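Tandunora Hall Notes
29 August 2024

The great games cupboard clear-out (and how to do your own)

Well, I said last February that I'd get to the games cupboard before winter, and here we are at the tail end of August, so I'm only a bit late. For those who haven't had the pleasure, it's the tall cupboard at the back of the Tandunora hall, next to the urn, with the door that sticks. Everything that has ever bounced, rolled or been thrown at a morning social has gone in there, and very little has come out.

I gave it two full mornings and a lot of tea. I also made myself write down every single thing as it came off the shelves, which I'd recommend to anyone, if only for the shame of it. Final tally: 77 items. Of those, 20 were balls. Eight were lids that belonged to nothing. There were two pumps, and one of those had a needle snapped off in the end of it (whoever did that, I forgive you, but please own up to the biscuit tin next time).

A few of you asked me at the last get-together how I went about it, as you've got a shed or a hall cupboard or a rumpus room in much the same state. I'm no expert! My own laundry would put anybody off taking advice from me. But I did find a way of going at it that worked, so I've put it down in order.

1. Cover a table first

I nearly skipped this and I'm so glad I didn't. An old sheet or a plain tablecloth over a trestle makes all the difference. Small things don't skitter off the way they do on a bare top, and when you're finished you gather up the corners, take the whole lot outside and shake the grit onto the garden. You would not believe how much sand was in that cupboard. We are two hours from a beach.

Plain is better than patterned, by the way. I started with the big floral cloth from the Christmas lunch and lost a green marble on it for a good ten minutes.

2. Take everything out, and I mean everything

It's tempting to do a shelf at a time. Don't. I did the top shelf on its own, put it all back very prettily, and then found on the bottom shelf the other half of the quoits, the missing skittle and a second bag of beanbags, so of course the top shelf had to come down again. Get it all out where you can see it. The floor is fine for the big stuff.

While it's empty, wipe the shelves. Warm water with a splash of vinegar did for ours, apart from one sticky ring on the second shelf that I suspect is cordial from the nineties and which will probably outlive me.

3. Be firm about what's had it

Tennis balls were the hard one. I am sentimental about tennis balls. My test is to drop one from shoulder height next to a ball I know is good, and if it gives a sad little thud it goes in the dog bag. The dogs of Tirnville have done very nicely out of this, and the shelter there will take as many as you can give them so long as they aren't split.

Anything foam that crumbles when you squeeze it goes in the rubbish. Same for perished rubber, which leaves that horrible tacky film on your fingers and then on everything else in the box. Beanbags I'm kinder to, as a leaky seam is only five minutes with a needle and thread. I've got a pile of them on my sewing table now if somebody would like to take a few off my hands (please do).

4. Bins, not bags

I've been a bag person all my life, and I've been wrong. Things go into a bag and you never lay eyes on them again. An open plastic bin means you can see what's in there from where you're standing, and, better still, you can put something away without having to find the drawstring. Packing away happens at the end of the morning when everyone's chatting and wants their lunch, so it has to be dead easy.

I got ours from Boateng Hardware, who were lovely about letting me bring back the first lot when they turned out to be a whisker too wide for the shelf. Measure the inside of your cupboard, and then measure it again with the door closed. The hinges stick in further than you'd think.

Keep each bin low enough that you can reach the bottom with a straight arm. The deep ones look like good value, but somebody always ends up with their head in them.

5. Sort it on the table and into the bin, one thing at a time

Set the bin on the far side of the table with your unsorted bits in front of it, and pull up a chair. You'll want to sit, trust me, I did the first morning standing and my back let me know all about it. Then it's just pick up, look, decide, and either over the rim it goes or it doesn't. I got into quite a nice rhythm with the radio on.
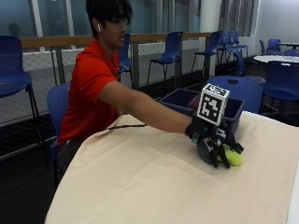

6. Label the shelf as well as the bin

This was a tip from a reader and it's a beauty. If the only label is on the bin, the bin goes back wherever there's a gap, and within a month the skittles are behind the raffle drum. Put the same word on the edge of the shelf and people will put it back in its spot almost without thinking. I used the Taltix stick-on labels, the wipeable sort, and a fat black marker. Big letters, please! Half of us leave our glasses at home.

I've kept the words simple: BALLS, BEANBAGS, SKITTLES, CARDS, and one that says ODDS AND ENDS, which is cheating a bit, but every cupboard needs one.

7. Leave some room

My last bit of advice, and the one I find hardest. There is now half an empty shelf in that cupboard and I've had three offers to fill it already. No thank you! Things need somewhere to go when the next box turns up on the doorstep, as it always does, generally with a jigsaw in it.

Still looking for homes

The eight lids are in a box by the urn. If you've got a tub at home that's been going without, come and try your luck before the next social. There's also a quoits set with all its rings but no peg, free to anyone handy with a bit of dowel, and around a dozen packs of cards that I haven't had the heart to count yet. If you like that sort of job, the kettle will be on.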